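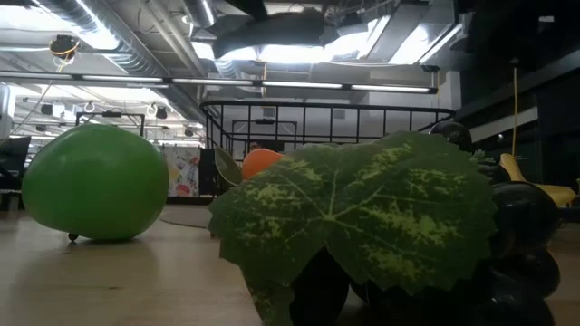

How long does it take to set up the Cirik tabletop kit with its side camera?

Plan on one afternoon. The arm goes together quickly, and most of the time goes into placing the camera, calibrating it and teaching the software your objects.

Setting up the Cirik kit for fruit sorting
By Ghizlane Metwally
Last updated in March

These steps cover the standard Cirik kit from Wulbridge, the one that sells for $2488 with the arm, the Zaki gripper, one camera and a year of the Pranel software. The older kit without the camera uses a different controller, and steps 4 through 7 will not match what you see on the screen.

What you need

The kit and its power supply
A table that doesn't wobble
A laptop with a free USB port
The calibration card from the kit
A clamp or a small stand for the camera
Some artificial fruit, or other light objects of mixed shapes
Two shallow bins
A tape measure and masking tape

Wulbridge sells a fruit set, but any craft store fruit will do. Try to get at least one thing with leaves. If all you have is round fruit, the demo will go well and you will learn very little about the kit.

Step 1. Mount the arm

Set the base plate at the back edge of the table and tighten both clamps by hand. Then give each one another half turn with the hex key. Push on the top of the arm. If the plate rocks, loosen the clamps and start over.

Leave the power off until step 3. The joints move freely without power, so hold the upper section when you lift it.

Step 2. Attach the gripper

The Zaki gripper slides onto the wrist and locks with a ring. The ring clicks twice. After the first click it feels locked but it isn't, and the gripper will twist under load. Run the cable through the two clips on the forearm and leave a loop of slack at the wrist.

The soft fingertips are in a separate bag taped to the inside of the box lid. I threw mine out with the packaging and had to order a second pair.

Step 3. Power on and home the arm

Clear the area the arm can reach. Plug in the power supply, then the USB cable, then press the button on the base. The light blinks blue. In Pranel, open Devices, choose Cirik and click Home. The arm moves slowly through each joint and stops with the gripper pointing down. If it stops early, check that the gripper cable isn't pulled tight.

Step 4. Place the camera

The manual suggests looking straight down. That works for flat parts. For fruit, I get better results from a low position at the side, which shows the height of each piece. The cost is that things near the camera cover things behind them. In a pile like the one at the top of the page, the big grape leaf takes up a lot of the view and only the upper half of the orange piece shows above it. The banana is partly behind the grapes.

Start with the camera 30 inches from the middle of the work area and tilt it down slightly. Tape the position of the stand on the table. You will bump it sooner or later.

Set the focus by hand. In auto mode it hunts between the front of the pile and whatever is at the far end of the room.

Step 5. Set the lights and the background

Pranel lets you set white balance by number. Under cool overhead tubes, 4000 gave me natural colors. Under daylight you will need to go higher.

Shiny tables reflect, and so does shiny fruit. The glossy green piece on the left has a bright highlight along its top, and there is a soft reflection of it in the tabletop. With the default settings, Pranel can take a reflection for part of the object and send the gripper too low. Open Vision, then Surface, and turn on Ignore Reflections. If that isn't enough, lay down a matte cloth and run the calibration again.

A busy room behind the table matters less than I expected. Draw the work area in Pranel so that it ends at the back edge of the table, and the software drops everything past it, including railings and ceiling lights.

Step 6. Calibrate

Lay the card flat in the middle of the work area. Click Calibrate and wait for the beep, then move the card to the next spot shown on the screen. There are nine spots. Keep your hands out of view when you click.

Pranel gives an error score at the end. Under 2 is fine for fruit. If yours is higher, the card was probably bent or the camera stand moved.

Step 7. Teach the objects

Teach one object at a time, alone on the table. Type a name, click Capture, and turn the object a little between shots. I take 28 shots of each piece. The software will accept fewer, but then the banana gets confused with anything long and yellow.

For grapes, teach the whole bunch as one object and teach a single grape as another. Dark grapes are the hardest item in my set. They blend together in shade, especially under a leaf. Raise the exposure one step while you capture them and put it back afterward.

Save leaves under the type Cover. Pranel will then lift a leaf out of the way before it looks for fruit again.

Step 8. Run a sort

Put a bin on each side and assign your objects to left or right. Set the speed to Slow and keep a hand near the stop button for the first run. Begin with three pieces, well apart. Once those sort cleanly, push them together, and after that add a leaf on top.

Common problems

The gripper closes on air. Calibrate again. If the miss is always in the same direction, check the ring from step 2.

The round pieces roll away. Lower the approach speed in the Gripper menu and leave the travel speed alone.

It picks the leaf over and over. The leaf was saved as an object. Change its type to Cover.

Pranel loses the camera. Use the short cable from the kit. Mine dropped out with a long extension.

Should you buy it?

For a classroom or a small workshop, I think the price is fair. The arm is steady, the gripper handles soft and hard pieces, and the side camera setup is worth the extra effort. The printed manual is thin, and the section on covers is missing altogether. Wulbridge has it in the online help under Advanced Objects.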